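Lucienne Rolland has opinions about your towels

By Nilton Arboleda
6/20/18

I got to Lucienne Rolland's place before she'd finished her coffee, and she handed me a stack of washcloths before she handed me a cup. "Fold while we talk," she said. "I can't stand to see people's hands doing nothing." So most of my notes from the first half hour are in terrible handwriting, and a couple of them have lint stuck to them.

Lucienne ran the linen room at a small hotel called the Iglesias for most of her working life. These days she teaches a Saturday class called Bultell (it was her grandmother's last name, and she says it sounds like a bell you'd ring for dinner) where people bring in the contents of their linen closets and go home with less of it. I signed up in the spring after my sister begged me to do something about my hall closet, and I've been back twice. I like her a lot, so don't expect a neutral interview!

I asked how many towels a house needs, which I figured was the obvious place to start. She made a face. "Everybody wants the number. At the Iglesias we had 241 bath towels on the books and I knew where each one was, but that was a hotel. At home, you wash on a certain day, you count the people, you add a few for guests and one for the dog. I'm not going to come to your house and arrest you."

What she cares about much more is how you pick a towel up. I'd never thought of this as something a person could do wrong, but the first exercise in her class is just that – you pull one out of a heap, hold it by a corner, and let it hang. "A towel tells you everything when it hangs," she said. "You see the hem, you see the label, you see if one side has faded. People grab from the middle and start folding a ball. Then they wonder why the shelf looks like a nest."

Her rule is to find the corner nearest the care label, because that corner is easy to find again with your thumb. After that you run your other hand along the hem until you reach the next corner. She has me do this with my eyes closed, and I'm getting better at it (I was awful in April).

Character towels are a special subject with her. Half the class brings them in and apologizes for them. Vinh Huỳnh, who sat next to me both times, came with a bag of cartoon towels his kids had outgrown and asked if he should be cutting them up for rags. Lucienne told him absolutely not. "They're good cotton! The child grows up, the towel doesn't know that. A Doraemon towel dries a grown man just fine."

She does have a method for them, though. A woven picture usually has a right side and a wrong side, and any lettering reads backward on the wrong one, so it's the quickest check there is. If the name is backward, flip it before you fold. And don't fret over a little gray in the cream parts. "That's a towel that's had a job," she said.
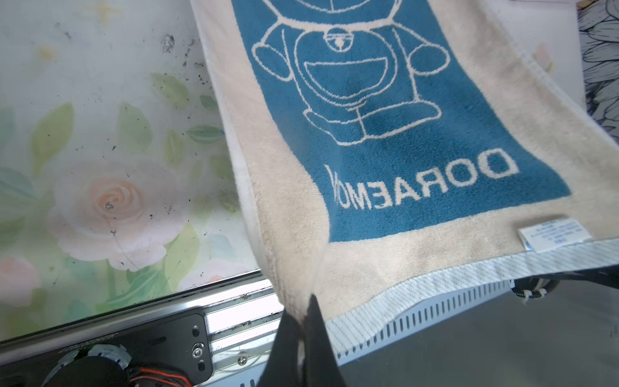
On keeping and tossing

I'd assumed she would be ruthless, and she's really pretty soft. The only things she throws out on sight are bath mats with the rubber coming off the back. Everything else gets a hearing. Thin towels go to the kitchen, thin kitchen towels go under the sink, and what's under the sink goes to the garage. "My husband has 200 rags out there," she said. "He claims 30. I've seen the shelf."

She showed me her own closet, which was a little disappointing, to be fair. It's narrow, the door sticks, and the top shelf is full of candles. But every towel was folded in thirds with the smooth edge facing out, and the washcloths stood up in a row like file folders. I asked about the candles and she said they were none of my business.

We got onto fabric softener next, and I won't print all of it. She's against it. She uses half the detergent it says on the bottle, shakes each towel hard before it goes in the dryer, and takes it out while it's still a touch warm so she can flatten the hem with her palm. Hems shrink faster than terry, she says, so they pucker, and a puckered hem won't fold straight no matter how nicely you ask it.

The class takes July off. When it starts again she's adding a session on fitted sheets, which Vinh has been asking for since day one. I asked if she'd give me a preview and she pointed at the washcloths in my lap. I still had nine to go.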